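Lid seal on my Trokska flask has gone musty, can it be saved?

Posted in Kitchen and Drinkware, August 9, 2023

marmaladeskies

Hello all, hoping one of you kind people can help. I have a Trokska insulated flask, the tall one with the screw lid and the little flip-up spout, and I've had it since February. It goes to work with me every day, tea in the morning and squash in the afternoon, and up to now I couldn't fault it. It keeps my tea properly hot until lunch and it has never leaked in my bag, not even the time it rolled down the bus.

The trouble is the rubber ring inside the lid. It has started to smell, sort of like an old flannel, and now everything I drink has a whiff of it. I've washed the lid in hot soapy water more times than I care to remember and the smell is back by the next day. The flask itself smells of nothing at all, so I'm fairly sure it's the seal. Can I get the ring out without ruining it? And is there anything safe to soak it in? I did look at buying a whole new lid but they want nearly as much as the flask cost me, which seems a bit cheeky!

teapot_and_two_sugars

Oh you poor thing, I had exactly this with mine and was very nearly ready to throw it in the bin. The ring does come out. Don't go at it with a knife or a fork, as it's soft and it will nick, and once it's nicked it will dribble for ever after. I use the handle end of a teaspoon. Pop it under the edge, lift gently, and then work your way round with your fingers.

You'll probably find a brown line in the groove where the ring was sitting. It's old tea and it's the real culprit, so give it a good scrub with an old toothbrush. For the ring, a heaped teaspoon of bicarbonate of soda in a mug of warm water, left overnight, did the trick for me. If it's still a bit whiffy in the morning, do it again with white vinegar in place of the bicarb (one and then the other, not both together, or you'll have a fizzy mug and not much else).

Then the bit I always used to skip: let everything dry completely before you put it back. I leave mine out until the following evening. The ring has a flat side and a ridged side, and on my lid the ridged side faces down towards the drink. Have a look at yours before you pull it out, or take a quick snap on your phone, and you won't be standing there scratching your head like I was. I also keep the lid off whenever the flask is in the cupboard now, and it's been sweet as anything ever since.

benddale_brewer

Just buy a new ring. Matheson do a pack of 3 that fits the Trokska, mine came in two days. Measure yours first though, there are two sizes and I got the wrong one the first time. Denture tablets are good for the inside of the flask as well if it's gone brown.

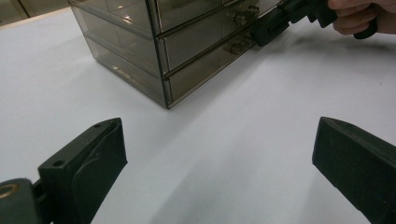 More in Kitchen and Drinkware

Can I put a Drarby travel mug in the dishwasher?
Paint flaking off the base of my tumbler
Best way to get coffee stains out of a steel flask
Straw lid whistles when I drink, is this normal?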